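How I redo the bottom paint on a small boat

I keep a 22-footer in Lundley and every spring I swear I'll pay the yard to do the bottom. Then I see the quote (585 last time, before paint!) and I'm back under there with a roller. So, my way of doing it.

First, find out what's already on the hull. Hard paint over old hard paint is usually fine after a good sanding, but hard paint over a soft ablative will peel off in sheets, and I learned that one myself. If you bought the boat used and have no idea, rub a spot with a damp rag. If color comes off easily, it's probably ablative. Check the can too, since every maker has its own compatibility chart.

Tape the waterline next. Use the good tape, press the edge down hard with your thumb, and don't leave it on for a week like I did the year it rained all through April.

Now sand. I wet sand with 80 grit because the dust from bottom paint is nasty stuff and you don't want it in your lungs or in your neighbor's cockpit. Wear a proper respirator anyway, plus goggles, gloves and a suit you can throw out. Put a tarp under the whole boat and ask your yard how they want the waste handled. You aren't going for bare hull, just a dull, even surface with no flakes. Wipe it down with whatever solvent the paint maker calls for and let it dry.

Stir the paint way longer than you think you need to. The copper sinks to the bottom of the can and sits there like mud. I give it a good ten minutes with a paddle, then stir again every time I fill the tray.

Roll on the first coat with a short nap roller, working in sections you can reach without stretching. I do 2 coats, plus an extra one on the leading edges and the rudder where it wears fastest. Don't paint the zincs or the transducer face - they need to stay clean, or get their own special product.

Last thing, write it down. Brand, color, number of coats, what month you launched. I keep all of it in a binder with the yard bills, and it saves me the damp rag routine every year.
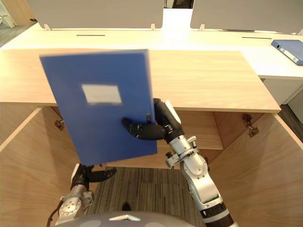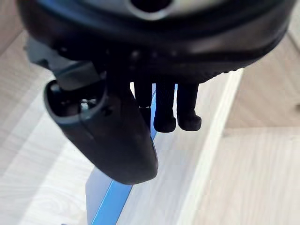 The blue binder is in the first photo.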